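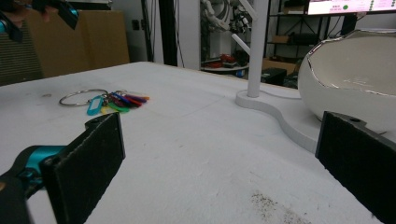

Key bunch with the colored tags, on the white table next to the bowl.

Notebook – Grastgate workshop
December, by Hadi Saab

Search notebook Go

Keys are all on the big split ring again. Omar wants one color for each room, I agree, but the yellow and the green are still without a label. Ask Jad which is the Flesa cabinet. The table needs wiping, dark crumbs at the front. New tags: pack of 40, ordered 16:30.

Recent entries
Rizk shelf, second try
Spare cables – where they go
Lamp test, 30 minutes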